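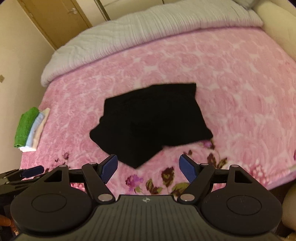 7.4 Loss of grip on dark or thin garments

This section applies to hand-held gripper units used in pairs for garment work on beds and other soft surfaces. It was revised in May following a fault reported from the Vastdale site, where one unit of a pair stopped closing fully at cycle 3,879.

CAUTION: Keep fingers clear of the link arms and pivot caps at all times. The gap between link and housing closes without warning when a stalled gripper frees itself.

If a gripper stalls or drops a garment:

1. Release the trigger. Do not squeeze harder.
2. Lift both grippers clear of the bedding and switch off the affected unit.
3. Check the 2 finger pads for lint, loose thread or lifted edges. Clean with a dry cloth only.
4. Open and close the fingers by hand. Movement should be even on both sides.
5. Switch on and repeat the grasp on a folded towel before returning to the garment.

Note: A dark garment with few visible folds may be recorded as a single flat shape. Raise one edge by hand before the next attempt.

If the fault returns after 2 attempts, withdraw the unit, attach a red tag and enter the fault in the Grerndale log. Withdrawn units shall be returned to service only by Segundo Condori or his deputy.

See also 7.5, Worn pivot caps.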